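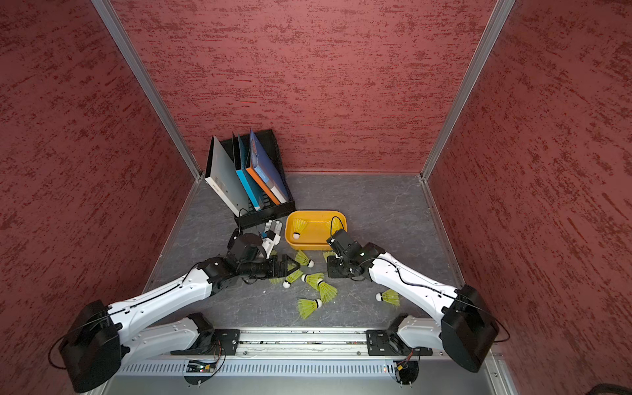 Drodard has released a new version of Wakier, its planning software for pairs of robot arms that share one work area. The update went out to existing users in March 2019 and changes how the program decides which arm moves first when both want the same space.

Until now Wakier planned one arm's path in full and then fitted the other around it. That kept the arms from hitting each other, but it left one of them waiting for long stretches. The new planner works on both paths together in short sections and revises them as the arms go.

The company tests the software on a tabletop cell with two arms mounted on a shared rail. The job is to clear yellow shuttlecocks off the floor of the cell and into a plastic tub. Shuttlecocks are light, they roll in a curve when touched, and their skirts give a gripper several ways to take hold, some much better than others.

"A box sits where you left it," said Marit Ekström, who leads the planning team. "With these, one arm brushes past and the target for the other arm has moved. The old planner would finish the motion anyway and close on air."

Wakier now checks each target again before the gripper closes. If the object has shifted by more than 15 millimeters, the arm gets a new approach from its current position and does not go back to its start pose. Smaller shifts are corrected during the last part of the motion.

Drodard ran 564 pick attempts with the old planner and the same number with the new one. Average time per pick fell by 25 percent, according to the company. Most of the gain came from shorter waits near the tub, where the two arms cross paths most often. The failure rate changed very little, and Ekström said the team did not expect it to, as grasp selection is handled by a separate module.

That module, called Sin, was not updated in this release. Natsumi Ueda, who maintains it, said the main problem is telling the cork end from the skirt when objects lie close together. Her group has labeled nearly 1,000 views by hand and is retraining the detector on them. A new version is planned for June.

The release also adds a log viewer. It shows the planned and actual paths of both arms on one timeline and marks each point where a plan was thrown out. Users had been writing their own scripts for this — Drodard said it had seen several versions in support requests.

Rastisby, a contract packing firm that has used Wakier on two of its lines, had early access. It reported one fault, in which both arms gave way to each other and stopped. Drodard says this was fixed before release by giving the arm that is holding an object the right of way.

Configuration files from the previous version will load, but the old wait-time settings are ignored.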